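Troltow Portable Training Goal, Model 5
Product information for clubs, schools and recreation departments
Revised 3rd February

The Troltow is a folding aluminum soccer goal made by Plamex for small-sided play and training. It is supplied as a complete unit with net, net clips, ground anchors and a carrying bag. The goal is suited to natural grass, artificial turf and indoor courts, provided the correct anchoring method is used for each surface.

Frame

The posts and crossbar are formed from oval aluminum tubing with a white powder-coated finish. The rear ground bar is galvanized steel. Corner joints are reinforced and may be replaced individually. The side frames fold flat against the crossbar on locking hinges, and each hinge must click into place before the net is attached. Two adults are required to open, close or move the goal.

Total weight without anchors is 46 pounds. The goal must not be used unanchored at any time, including during warm-up.

Net

The standard net is knotless polyethylene in white. Nets in club colors may be ordered from November for delivery before the spring season. The clips slide into a channel at the back of the posts and do not require tools. Hooks, wire and tape should not be used in their place — they damage the channel and are a hazard to players.

Anchoring

On grass, use the ground anchors supplied, one at each rear corner and one at the middle of the ground bar. On artificial turf and indoor courts, use the Stundora counterweight, sold separately. The Stundora is filled with sand and closes with a screw cap. It fits over the ground bar and is held by a strap on either side.

Counterweights are to be fitted before the goal is raised to its playing position and removed only after it has been lowered.

Care and inspection

Wipe the frame with mild soap and water after use on wet ground. Do not use a pressure washer on the hinges. Before each session, the person in charge should check the hinges, the anchors and the net for wear. A goal with a cracked joint or a bent post should be taken out of use until the part has been replaced. The bag should be dry before the goal is stored in it.

Warranty

The frame is covered for five years and the net for two. The warranty does not cover damage caused by climbing, hanging from the crossbar, or leaving the net in place over the winter.

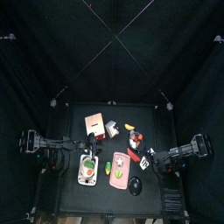
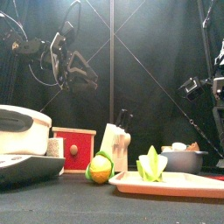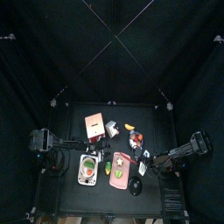 Ordering

Goals are sold singly or in pairs. Orders of 50 or more, including orders placed jointly by several clubs in one league, are handled by the institutional sales office and are quoted in writing. Please state the playing surface when requesting a quote, as this determines the anchoring equipment supplied.

Delivery is made to a street address with access for a truck. The Phan warehouse does not offer pickup on weekends. Deliveries should be checked against the packing list on arrival, and missing parts reported before the goal is assembled.

Replacement parts

Hinges, corner joints, clips and anchors are held in stock. Requests should quote the serial number stamped on the ground bar, on the left side when facing the goal. Parts for the earlier steel-framed model remain available but are not interchangeable with those listed on this page.

Contacts

Institutional sales: Duyên Khổng
Parts and warranty: Thiện Tôn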